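**Foam tiles over a cold concrete floor - do they need anything underneath?**

Jarrah Nepia

We moved to Plillovville in February and the back room is a bare concrete slab. It's 12 feet long and I want to put interlocking foam tiles down so the kids can sit on the floor. The slab feels cold all year. Do I need a vapor barrier first, or can the tiles go straight on top? I don't want mold.

**mallet92**

Tape a square of clear plastic to the slab and leave it for 2 days. If you see water under it, deal with that before you cover anything. If it's dry, lay the tiles straight down.

Start from the middle of the room and work out, then trim the edge pieces with a sharp utility knife.

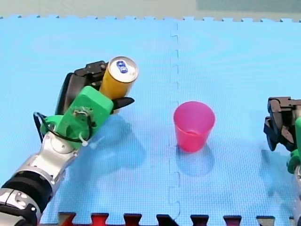
Leave a small gap at the walls - foam grows a little in summer and the seams will lift if it's tight. Pull up a few tiles every couple of months and check the underside.

**Claltau**

just get carpet

**Nurkix**

I agree with the plastic test. Ours failed and we ended up fixing the gutter outside before doing the floor. Also don't glue the tiles. Table legs leave dents that don't always come back, so put heavy furniture on the bare slab and fit the foam up to it.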